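Tanivano, progress report on the Waster planner, May 2023
Prepared by Ada Mancuso for Ravmont

The litter task now runs on the new planner. The old one chose a target and both arm paths in a single step, which made faults hard to trace. Aldo Carbone split these in April, and each stage writes its own log.

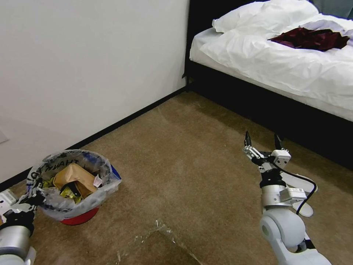
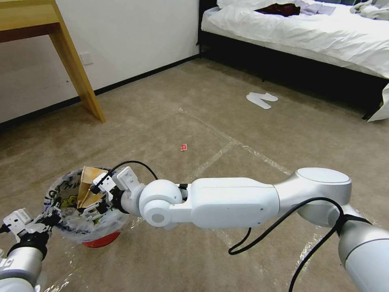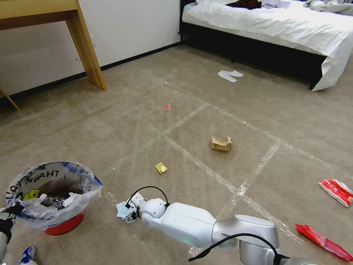 Clear film remains the weak point in perception — the depth values behind it are noisy, and we filter them too heavily. Aldo has labelled 200 more views to retrain on. The replay tool is finished and handles all 1823 stored logs. Gentile still owes us the revised wrist limits, so speed stays capped until they arrive.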